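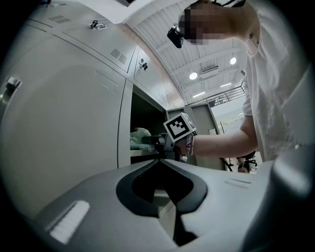
Figure 1. Reaching into an open compartment in a bank of light gray metal lockers.

4. How people decided what to throw away

4.1 The folders and the label question

By the time I got to Sturnico, the records policy had already been rewritten once and the staff were pretty tired of hearing about it. The policy says every closed customer file gets a retention label, the label sets a date, and when the date comes up the file gets reviewed and (usually) destroyed. That's the whole idea, and on paper it fits on one page. I had read it on the train and thought, well, this will be a short study!

The sample I worked with was 3433 closed folders from the Prallthorpe office, all of them on the shared drive, all of them past the point where somebody should have put a label on them. I didn't pick them for being messy. They were what came back when I asked the Srour system for every closed folder with an empty label field, and I took the full list because I couldn't think of a fair way to cut it down. Srour, for readers who skipped section 2, is the document management program both companies use, though they set it up quite differently and I'll come back to that.

The label field in Srour is a drop-down menu. At Sturnico it has 9 choices. Some of these are clear as day, like payroll or insurance claims. Others overlap so much that I had trouble telling them apart myself after weeks of staring at them. "Customer correspondence" and "service correspondence" have different retention periods, and one letter about a late service visit can sit very happily in either. I asked the clerks which one they would choose and I got both answers, each given with total confidence.

My method was simple. I sat next to people while they worked through their share of the list, I asked them to talk out loud, and I took notes by hand. I did this for six weeks, mornings only, as the afternoons were when customers called. I tried recording the talk at first and dropped it after two sessions. People got stiff and started quoting the policy at me, which was polite of them but no use at all.

4.2 What people looked at first

I had expected clerks to open a folder, look at the documents, and then choose a label. Hardly any of them worked that way. The folder name came first, and very often it came last too. If the name had the word "claim" in it, the folder got the claims label and we moved on. I'd say the average look at one of these folders lasted as long as it takes to read the name and move the mouse (I didn't time it, and I wish I had).

Now, folder names at Sturnico are typed in freely by whoever opened the folder, sometimes years back. I saw folders named after a customer, after a street, after the job that was being done, and in a fair number of cases after the person who made the folder, with "stuff" on the end. The clerks were amazingly good at reading these. One of them could tell from the way the date was typed which team a folder came from, and from the team she could guess the contents. I checked a handful of her guesses by opening the folders afterward and I was impressed, though I want to be careful here. A handful is a handful, and I chose the ones that looked interesting to me.

When the name gave nothing away, the second thing people looked at was the date of the newest file. This surprised me more. The date has no bearing on which label is right, since the labels go by type of record and the system works out the timing on its own. But a very old folder felt different to people. They told me things like "this one's so old it can't matter," and they would then pick whichever label had the shortest period. A recent folder got the opposite treatment, with the longest period available, just to be safe. So age was being counted twice, once by the clerk and once by Srour. I don't think anyone who wrote the policy saw that coming, and I certainly didn't.

Only as a third step did people open anything. Even then it was usually one file, the top one in the list, and the list sorts by name. I watched a clerk open a parking permit, sigh, and label a whole folder of warranty letters as facilities records because of it. I said nothing at the time. I had promised not to help, and I also wasn't sure yet that she was wrong! (She was. We talked about it later and she changed it.)

4.3 The "ask later" pile

Srour lets you set a folder aside with a flag called "pending." At Sturnico the flag was meant for folders under a legal hold, where a dispute is going on and nothing may be destroyed until it's over. In daily use it had become the place for anything hard. I fell into the habit of calling it the ask later pile in my notes, and then the clerks started calling it that as well, so I may have changed the thing I was studying a little. I mention it so that readers can weigh what follows.

The trouble with the pile is that the two kinds of folder in it look exactly alike. A folder that must be kept because of a dispute and a folder that somebody found confusing before lunch carry the same flag. The reviewer who opens the pile can't tell which is which without reading the whole history, and the reviewer has a regular job to do as well. So the pile gets left alone. From the company's side this feels safe, because a file you don't destroy can't get you in trouble for destroying it. But the files do have personal details in them, plenty of them, and the policy has a whole paragraph on not keeping those longer than needed. I asked several people which of the two worries was bigger in their own minds. Losing something was the bigger one, every time. Keeping something too long was described to me as "more of a paper problem."

I have a lot of sympathy for this. If I delete your file and you need it, you will come find me at my desk. If I keep your file for an extra ten years, you'll probably never know. The person making the choice feels only one side of it, and I don't believe more training would change that much.

4.4 The same job at Rilatano

The second company, Rilatano, runs the same program with a much shorter menu. Their closed folders go under 6 labels, and the free typing of folder names was switched off before I got there. You pick a customer, you pick a job type, and the name builds itself. I'd been told this would solve everything and I went in hoping it would, because it would have made for a very neat paper.

It did help. The clerks at Rilatano spent less effort on guessing, and when I asked two of them separately to label the same folders they agreed far more often than people at Sturnico did. What I hadn't thought about was the job type. It gets chosen on the day the folder is opened, when the person knows the least about what will end up in it. A folder opened as a simple quote can grow into a repair, a complaint and a refund over the next year, and it's still called a quote. At Sturnico, somebody would have gone back and typed "COMPLAINT!!" in front of the name. At Rilatano they couldn't, so the tidy name stayed, and the label followed the tidy name.

I should say that I spent fewer mornings at Rilatano and I never got a full list of unlabeled folders there. Their export kept timing out, and after a while I stopped asking. This means I can't put the two companies side by side in a table and I haven't tried. What I can say is that the mistakes were of different kinds. Sturnico's came from names that said too much or too little. Rilatano's came from names that had been true once.

4.5 A few things I'd do differently

The biggest gap in this part of the study is paper. Both companies still keep some signed originals, and I only looked at what was on the drive. A clerk at Prallthorpe pointed out, quite kindly, that a digital folder can be labeled, dated and destroyed while the paper twin sits in a box under a completely different label. I had a look at the box list and she was right that the two don't match up in any way I could follow. Somebody should study that, and they should bring snacks.

I'd also ask people to label a small set of folders twice, a few weeks apart. I have good notes on how different clerks disagree with each other and next to nothing on how often a clerk would disagree with their own earlier choice. My hunch is that it happens a lot with the two correspondence labels and almost never with payroll, but that's a hunch.

Finally, the pending flag. I raised it with the Sturnico office before I left, and they were open to splitting it in two, one flag for real legal holds and one for plain questions. The request went in on November 21, 2023, and I haven't seen the new menu, so section 5 works only with folders flagged under the old one.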